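Arranging Shoes on a Two-Tier Rack

Clistutano Residence Services – Household Guidance for Residents

This page explains how to set up and maintain a small shoe rack in a shared entryway. It applies to all apartments in the Zevstead and Morkari buildings. Residents of the Baranauskienė building, where closets are already fitted with shelving, may skip the assembly notes and begin at "Placing the shoes."

Before you begin

You will need a two-tier rack, a soft brush, a damp cloth and a dry cloth. Set the rack on a table or other flat surface while you work. A rack at table height is easier to check and clean than one on the floor, and it can be moved to the entryway once the shoes have been assigned a place.

Press down gently on each corner. If the rack rocks, push the rods fully into the connector joints and test again. Wipe both shelves with the damp cloth, then dry them. Plastic panels scratch easily, and scouring pads should not be used on them.

Preparing the shoes

Brush the soles outdoors or over a trash can. Remove any grit caught in the tread. For white leather sneakers, wipe the upper with the damp cloth and go over the toe with the dry one. Where the toe is perforated, use very little water.

Laces may be left threaded. Tuck long ends inside the shoe so that they do not hang over the shelf below. Shoes that have been worn in rain or snow must dry on the entry mat for at least 4 hours before they are placed on the rack.

Placing the shoes

Work with one pair at a time and finish it before starting the next. Slip-on and low shoes go on the lower shelf, where there is less height. Lace-up sneakers and other shoes with thick soles go on the upper shelf. Toes face forward on both levels.

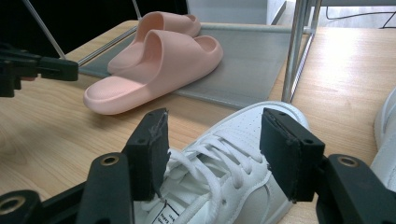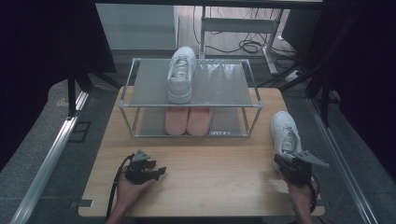

Set the first shoe of a pair toward one side of the shelf and leave room next to it for its match. Lift each shoe over the front rail and lower it straight down; dragging it across the panel leaves marks. The two shoes of a pair should stand close together without touching the pair beside them.

An adult sneaker may be longer than the shelf is deep. A slight overhang at the front is acceptable. If the overhang is over 2 inches, turn the pair sideways or store it in the hall closet – racks have been known to tip when loaded too far forward.

Boots are not to be placed on the upper shelf.

Care of the rack

Wipe the rods and panels every 3 weeks, and more often in January and February, when road salt is tracked indoors. Check the joints at the same time. A panel that has cracked should be taken out of use. Replacement panels may be requested from the Clistutano office in Room 17. Please bring the damaged panel with you, as two sizes are in use and they are not interchangeable.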